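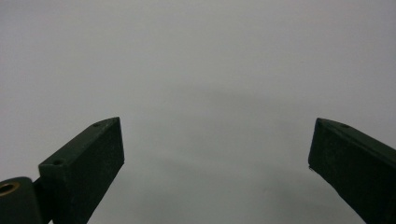

Light gray, with a soft darker band across the middle.

Touch-up paint dries a different shade than the rest of the room

Natalia Ochoa
I painted my whole apartment (598 square feet) in January, one light gray everywhere except the bathroom. The paint is Drendar eggshell, $39 a gallon. Last month I filled a few nail holes in the living room, sanded them, and touched them up from the same can. The can was kept in a hall closet with the lid hammered down.

The spots dried darker than the rest. During the day they hardly show, but in the evening with the floor lamp on I can find every one of them from the couch. I put a second coat on two of them and that made them worse. I used a small foam brush the first time and a regular brush the second time.

Is there a way to blend these in, or do I have to paint the wall again? I have maybe a third of a gallon left. I would also like to know if I should have primed the filler. The instructions on the tub don't mention it.

Calum Tosh
Yes, prime the filler. It soaks up paint faster than the wall around it, and the sheen comes out uneven even when the color is fine. One thin coat of any water-based primer is enough. Keep it on the filler and off the old paint.

The other problem is the brush. Your walls were rolled, I assume, so they have a slight stipple. A brush leaves a flat patch with ridges at the edges, and a lamp from the side picks that up. Here is what I would do:

Sand the spots lightly with fine paper until you can't feel the edges.
Wipe off the dust and let the wall dry.
Prime the filler and wait as long as the can says.
Stir the paint well. Go right to the bottom, for longer than you think.
Use a 6 inch mini roller with the same nap you used before. Load it, roll most of it off on cardboard, and feather outward past the spot.

Let it dry overnight before you judge it. Mine looked wrong after 45 minutes and was fine the next morning.

If it still shows, roll that one wall from corner to corner. You don't need to do the whole room. A third of a gallon should cover a normal living room wall once.

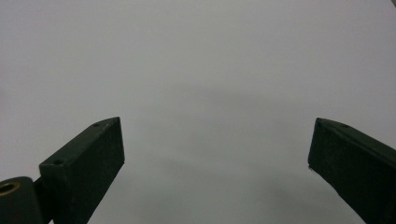

Bijan Ghasemi
I'd skip the spot repair and go straight to the full wall. Eggshell never touched up well for me - flat does, eggshell doesn't. I spent two evenings with a mini roller in my old place and ended up doing the wall anyway.

Also check the batch number if you bought more than one can. I had two gallons of Brandwood that were off by a hair, and you could only tell where they met. If you have to buy more, mix it with what's left in a bucket before you start.

Cường Mạch
Move the lamp.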